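Refaire du pain à la maison, trois mois après

J'ai recommencé à faire du pain en septembre. La boulangerie Grimano, au bout de ma rue, avait fermé pour travaux et la suivante est à 9 km. J'avais un sac de farine entamé, un reste de sel gris et une vieille balance Trisano qui s'éteint toute seule au bout de trente secondes. J'ai fait avec.

Ma recette de base n'a rien d'original. 520 g de farine T65, de l'eau, du sel, un peu de levure fraîche. Pour une fournée double, je monte à 1000 g de farine, mais mon saladier est trop petit et la pâte finit par coller au torchon. Je préfère donc faire deux petites fournées dans la semaine.

Les premiers pains étaient plats. Je pétrissais trop peu et j'enfournais trop tôt, parce que je voulais manger le soir même. Maintenant je prépare la pâte après le dîner, je la laisse au réfrigérateur toute la nuit et je la façonne le matin. Le goût est meilleur et la croûte se tient mieux. Mon four, un Brovik d'occasion, chauffe plus à gauche qu'à droite, il faut tourner la plaque à mi-cuisson.

Après le pain simple, j'ai eu envie de formes. La torsade paraît compliquée mais elle demande surtout de la patience au moment de rouler les boudins. S'ils sont plus épais au milieu qu'aux bouts, la tresse gonfle de travers. Je les laisse reposer dix minutes sous un linge avant de les croiser, sinon ils se rétractent. Et je serre peu – une tresse trop serrée se déchire en cuisant. 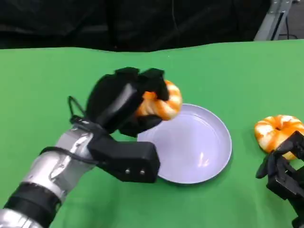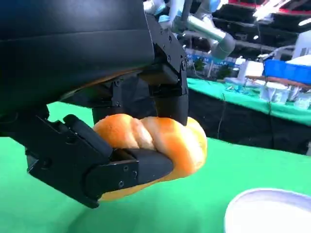
Crédit photos : archives du blog

Pour la version sucrée, je mets 166 g de beurre par fournée. J'ai essayé avec moins, c'était sec dès le lendemain. Le glaçage, c'est du sucre glace et du jus d'orange, rien d'autre. Il faut attendre que la pièce soit tiède pour le poser. À chaud il coule sur la grille, à froid il fait des paquets.

J'ai aussi tenté la friture pour des anneaux torsadés. Je ne recommencerai pas de sitôt. L'odeur est restée deux jours dans le salon et la moitié des anneaux s'est ouverte dans l'huile. Il aurait fallu mouiller les extrémités avant de les souder.

Côté dépenses, je n'ai pas fait de calcul précis. La farine vient du moulin Moynihan, elle coûte plus cher que celle du supermarché et je ne suis pas certain de sentir la différence dans un pain tressé. Dans un pain nature, oui. L'électricité compte aussi, alors je glisse souvent un gratin à la suite du pain, tant que le four est chaud.

La boulangerie a rouvert la semaine dernière. J'y suis retourné pour les croissants, que je n'ai aucune intention de faire moi-même. Pour le reste je continue. Prochain essai : une tresse à quatre brins, avec un peu de seigle.

Commentaires (3)

mie_et_croute
Pour les boudins qui se rétractent, essayez vingt minutes de repos au lieu de dix. Chez moi ça change tout.

Lectrice du Jura
Même problème de four qui chauffe d'un seul côté. J'ai mis une pierre à pizza en bas, c'est un peu mieux. Vous utilisez quelle quantité de levure ?

L'auteur du blog
8 g de levure fraîche pour une fournée simple, un peu moins quand il fait chaud dans la cuisine. Je vais essayer les vingt minutes, merci.

Contact – Mentions légales – Tous droits réservés – Retour en haut de page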